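Learning Corner > Machines > How Do You Shop for a Robot?

Suppose your school wanted a robot to help tidy up. You might think the hard part is choosing a color! But grown-ups who buy robots spend months making lists first, and the robot itself is only one line on the list.

The first question is always the same: what will it pick up? A robot's hand is called a gripper, and a gripper with two fingers is good at some things and clumsy with others. A hard box with square corners keeps its shape when you squeeze it. A soft pouch or a cushion squashes and folds, so the fingers have to be padded and gentle. 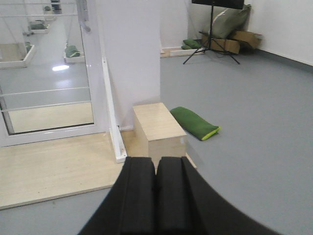 So the planners at a workshop called Sondska wrote down every single thing they hoped their robot would handle, and next to each one they wrote how heavy it was. Their heaviest was 235 grams, a bit more than a big apple. That told them they could look at a smaller, cheaper arm.

Next comes the room. Robots need floor to work on, and they need electricity, so somebody has to find out where the outlets are before anything gets ordered.

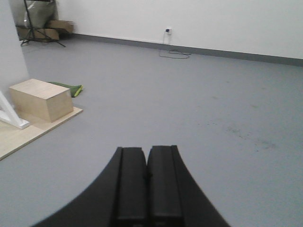 Words by Yoshinori Morikawa

Now for the money part, which I like best (I was the kind of child who counted his coins every night). Sondska had saved 3713 dollars for extras, and they kept back some 200 of those just for spare finger pads - pads wear out, like the soles of your sneakers.

Doors and glass go on the list too. You know how a window can show you the room outside and your own face at the same time? A robot's camera sees those reflections as well, and they can be muddling.
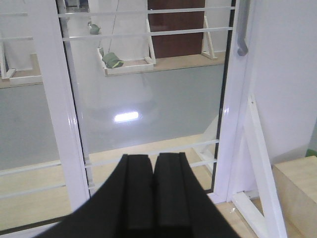
Good planners leave time for practice, and Sondska set aside 9 weeks, beginning in February. Why not try a plan of your own? Pick one job in your bedroom, write down everything your robot would have to lift, and then go looking for the nearest outlet.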